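La báscula que no se guarda

En casa de Lindsay Lowther la báscula de cocina vive fuera del armario. Lleva así desde mayo, cuando empezó a preparar las comidas de toda la semana en una sola tarde. Antes la sacaba para los bizcochos y la volvía a meter detrás de las ollas. Ahora la usa a diario y dice que ha dejado de tirar arroz.

El método tiene poco misterio. Se cocina una cantidad grande, se deja templar, se pesa por raciones y se reparte en recipientes con tapa. Lowther calcula 200 gramos de guiso por persona para la cena y algo más a mediodía. Las cantidades las apunta con lápiz en una libreta pequeña que compró para otra cosa.

Lev Demchenko, cocinero durante 13 años en comedores de empresa y hoy profesor en los talleres de Holovko, insiste en el orden de la mesa antes que en las recetas. Pide a sus alumnos que lo coloquen todo antes de encender el fuego: la báscula, la bandeja, los recipientes limpios y las tapas, cada una con el suyo. En su primer taller perdió media hora buscando tapas y desde entonces las cuenta al empezar.

La báscula, en el centro del trabajo

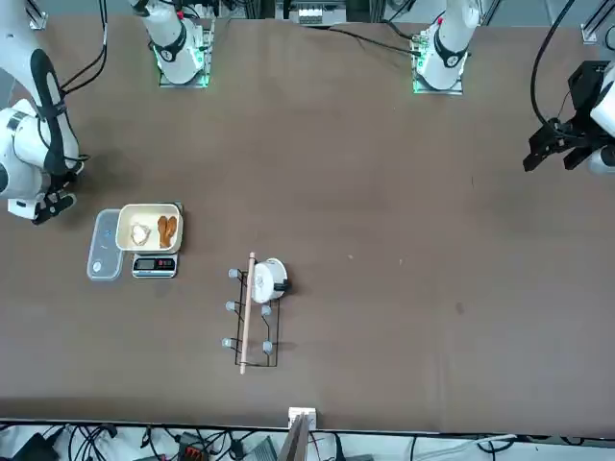
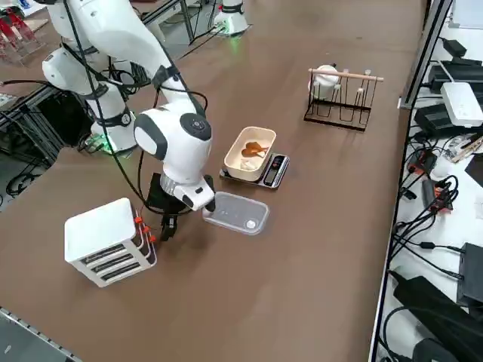
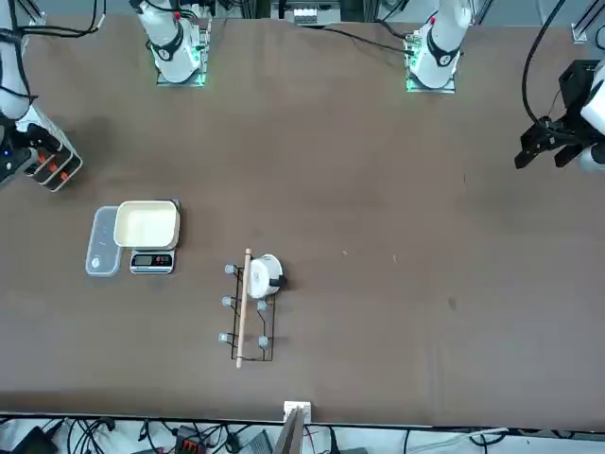 Pesar con recipiente plantea siempre la misma duda, la de la tara. Demchenko la resuelve igual en todos los cursos: primero el recipiente vacío, después el botón que pone la pantalla a cero y solo entonces la comida. Una bandeja de color crema con borde, colocada sobre la báscula, evita que los trozos rueden y deja el plato de pesar limpio. El recipiente de plástico con tapa se queda justo al lado, casi pegado, para que el paso de uno a otro sea corto. Si la bandeja es ancha conviene comprobar que no toca la mesa por ningún lado, porque en ese caso la cifra baja.

Los alimentos con hueso dan más trabajo. Un muslo de pollo asado pesa bastante más de lo que se come, y hay quien prefiere deshuesarlo antes de repartir. Lowther no lo hace. Pesa la pieza entera, la guarda entera y añade un poco de verdura si la ve pequeña.

Los recipientes merecen una revisión de vez en cuando. Los de la marca Skomum, que Demchenko utiliza en clase, cierran bien pero se tiñen con el tomate. Los de Tiltar se apilan mejor. Para ninguno de los dos recomienda el lavavajillas a temperatura alta, que acaba deformando las tapas.

Queda el secado. Un escurridor de alambre ocupa poco y permite dejar las tazas boca abajo mientras se termina de recoger. Las tapas tardan más, por la ranura, y Lowther las seca con un paño antes de guardarlas.

El próximo taller de Holovko dura 4 horas y los alumnos se llevan a casa lo que cocinan. Hay que traer recipientes propios, con sus tapas.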